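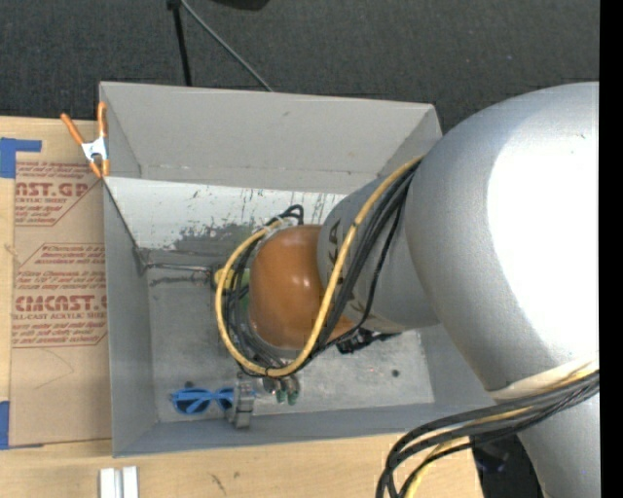

Grey bins, light tables: sorting returned stock at Vonley
Speaker notes, Khrystyna Hnatiuk
Clurnville, Tue 13 May

Opening (two minutes)

Say who I am and what I look after, the returns room at Vonley. Halyna Kostiuk runs the morning shift and will take questions with me at the end. Ask for a show of hands: who has a returns area that is a proper room, and who has a corner behind the packing line? Most will be corners. Ours was a corner until February.

Slide 2. What comes back

We had 3114 parcels back in the last full quarter. Of those, 1518 went straight back on the shelf with nothing done to them except a new label. Pause here, people usually want to write that down. The rest needed a wipe, a new bag, a missing part or a decision.

The decision is the slow bit. Wiping a thing takes a minute. Working out whether it ought to be wiped can take all afternoon if the person who knows is on holiday.

Slide 3. The bin

Large, grey, open at the top, tall walls that slope a little. We tried lids and stopped. With a lid on, people put things on top of the lid.

Tall walls have a cost. Small items end up at the bottom and you have to reach right in for them. Our rule is that anything smaller than a hand goes in a tray first and the tray goes in the bin. Mention that this rule took three goes to stick. The version that worked was a stack of trays kept next to the bins, in place of a notice on the wall.

One kind of bin only. We used to have several, handed down from other departments, and they would not stack with each other. If you take over a room with mixed bins, give them away.

Slide 4. The table

Light wooden top. I'm often asked why we didn't get steel. Dropped parts make less noise on wood, and dark screws and washers show up well against it. It marks, and we sand it once a year.

Don't let the table become storage. At the end of each shift it is cleared, including pens. Halyna is strict on this and she is right to be.

Height matters more than the surface. Set it with a full-sized bin on it, because a comfortable table becomes too high as soon as you have to reach over a tall wall. We set ours too high at first and had two sore shoulders in a fortnight. If you can't lower the table, let the bin sit partly on it with a lower stand under the other side.

Slide 5. The floor

Keep this short. Ours is dark charcoal with a texture to it. Good grip, bad for finding small black things. We now sweep before the break as well as at the end, and the sweepings go through a sieve. Last quarter that gave us 101 parts back, mostly feet and end caps.

Slide 6. The order of work

Read these out slowly, they are on the handout too.
Bin to table.
Largest item out first.
Bags and paper out next, so you can see what is left.
Small parts into a tray.
Check the bottom of the bin with your hand as well as your eyes.
Bin back to the stack, upside down if it is empty.

Someone will ask about the upside-down bit. An empty bin the right way up gets filled with coffee cups. An upside-down one means checked and ready.

Slide 7. What went wrong

The Marino order. We sent back 569 sets and a good number were short of a bracket. The brackets were in the bottoms of bins that had been marked empty. Tell it straight, it's the most useful slide in the talk. Marino were decent about it and we paid for the second delivery. Checking by hand came in the week after.

Also the labels. We bought ones that peel off cleanly, and they did, by themselves, overnight. Now we tie a card to the rim.

Slide 8. Still not solved

Mixed returns, where one parcel holds things from two orders. The Mindari site splits them at the door. We split them at the table. Neither of us is happy and I would like to hear from anyone who does it a third way.

Wet weather returns. Damp cardboard in a tall bin goes soft at the bottom and the smell stays. At the moment we cut it down and take it out the same day.

Questions (ten minutes)

Halyna takes anything on shifts and training. I take costs and layout. If it is quiet, go back to slide 6 and ask what order other people do it in. Handouts are on the chair by the door.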